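ok so I promised a thread on the thing that ate my whole week at work. It's about a gripper, a power strip, and one very sneaky number. Long one, sorry!

Background for the new folks: we collect demos with a hand-held gripper. You squeeze it, you do the task, the log gets the finger opening the entire time, and later the arm has to copy you. The software side is called Wirau. Ours is on version 6 of the config file (remember that, it comes back to bite me).

The task was pushing buttons on a power strip. Fingers closed, poke the round button, back off. I figured it'd be the easy one on the list.

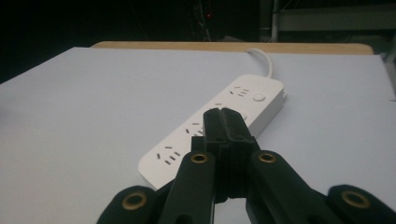
Fingers shut, over the strip. Buttons are up toward the far end.

First sign of trouble: Delia Henríquez pulls up a batch on August 3, 2020 and goes "why are your fingers never closed?" And I'm like, they ARE closed, I was holding the thing! But the log said 10 mm open. Every single demo. All 156 of them.

So on replay the arm did exactly what it was told. It came down with a gap between the fingers and straddled the button. Then it kept pushing, because as far as it knew it hadn't touched anything yet. The force limit tripped, which is the good news. The bad news is it tripped late, and by then the strip had slid and the cable had gone tight.

Safety bit, please read this one even if you skip the rest: the strip was NOT plugged in for replay. That's a rule we got from the folks at Skistier and I used to roll my eyes at it. Outlets plus a confused arm that leans on things... yeah. I've stopped rolling my eyes.

Next I blamed the linkage. Took it apart, wiggled every joint, put it back together. Fine. Blamed the encoder cable and swapped it. Fine. Lost an entire afternoon there and learned nothing except that I own too few small screwdrivers.

Then Delia said clear everything off and just look at fully open versus fully closed. No task, no object, only the two ends of the travel. 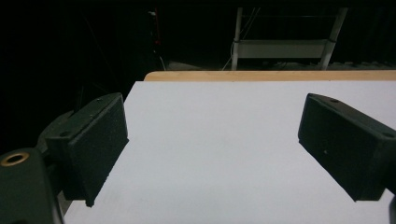 Wide open, nothing between the fingers but the sheet.

And there it was - open was off by the same amount as closed. So the sensor was fine and the zero was wrong. Raw count at closed should be 1,912 on this unit, and the config had the value from our old Đặng fingers, which are shaped differently. I copied that file over myself. In version 6. With the comment "should be ok" lol

Fixed now. The closed check runs before each session and Wirau won't record if it fails. I also asked for a lower force limit on anything with a button, and that's still being argued over.

The old batch is getting redone from scratch. Delia thinks we could just shift the numbers, but I don't trust them anymore, so I'm back to poking buttons until Prutudau needs the table.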